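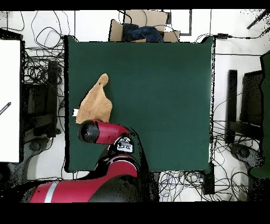 How to Budget for a Small Towel-Handling Cell

A quote for a robot arm tells you what the arm costs. It leaves out the surface the arm works over, the cables, the stands, the test cloth and the hours somebody spends getting it all to line up. If you are planning a first cell for handling towels or other soft goods, work through the steps below before you ask anyone for a price.

Step 1. Write down the task in one sentence

Keep it short. "Pick up one hand towel from a flat surface and lay it out square" is a task. "Handle laundry" is a department. Vendors will quote against whatever you send them, and a loose request gets you a large number with a lot of options attached.

Put the cloth in the sentence too. A towel bunched up on the table is a different job from one lying flat, and a supplier needs to know which one you have. At Windwood we sent our first request without saying so, and Kollent quoted us for flat stock. Aravind Hegde had to go back and start over in June.

Step 2. Plan the work surface before the arm

Choose the size of the surface first, then check that the arm can reach all of it from where it will be mounted. Ask for the reach with the gripper fitted. Long grippers change how the arm has to bend near the base, and the near edge is often the hardest spot to get to.

Pick a plain surface in a color that contrasts with your cloth. Tan on dark green works well. Felt-like coverings hold a towel in place better than bare board, but they wear, so budget for a replacement. We put $200 a year on that line.

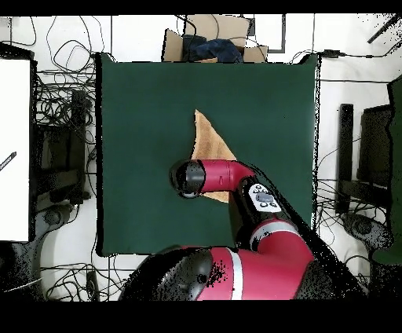 Leave room past the far edge for whatever the cloth comes out of or goes into. An open cardboard box is fine for a trial. Do not pay for a bin or a feeder until you know the task works without one.

Step 3. Make a separate page for cables and power

This is the line most people leave blank. List every powered item, then write down where its cable starts, where it ends and how long it has to be. Include the arm, the controller, the gripper, the cameras, the monitor and the computer. Add slack for moving parts.

Our first cable order came to $537, which covered extensions, ties and two power strips. Floor covers and trays were a second order. If you can, price both together. Loose cable on the floor is acceptable to some shops during setup, but you will want it routed before anyone works in there daily.

Step 4. Price the stands and mounts

Monitors and cameras all need something to stand on. Rolling bases are handy while the layout is still changing. Fixed mounts are better for cameras once you have calibrated them — a bumped stand means doing the calibration again. Pimentel and Odis both sell mounts, and the Odis ones were cheaper for us once shipping was added.

Step 5. Buy the test cloth in bulk
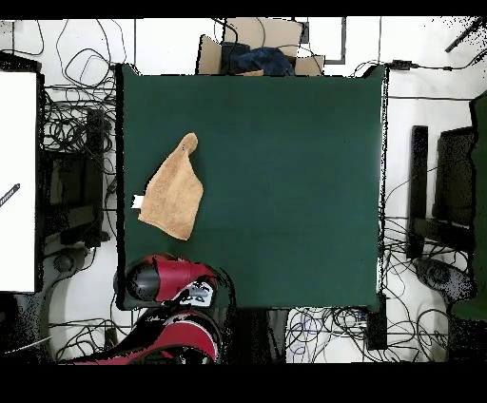
Order the same towels you plan to handle in production, with their tags on. A tag changes the outline a camera picks up, and taking them all off by hand costs time. Get at least 10 of each color and size, and wash half of them before you start.

Step 6. Put a number on setup time

Nandini Warrier keeps our hours sheet, and setup took longer than any other line on it. Count mounting, wiring, calibration and the first trials separately. Use your own hourly rate, even if the people doing it are on salary.

Everything outside the arm and gripper came to some $3,176 for our cell, before labor. Yours will differ, but if your sheet shows a few hundred dollars, go back to steps 3 and 4.

Step 7. Ask for a loan or a rental first

Several suppliers will rent an arm by the month and credit part of it toward purchase. Get the credit terms in writing, along with who pays return freight.

Contact: Tamsin Katene, Windwood | © Windwood. All rights reserved. | Back to top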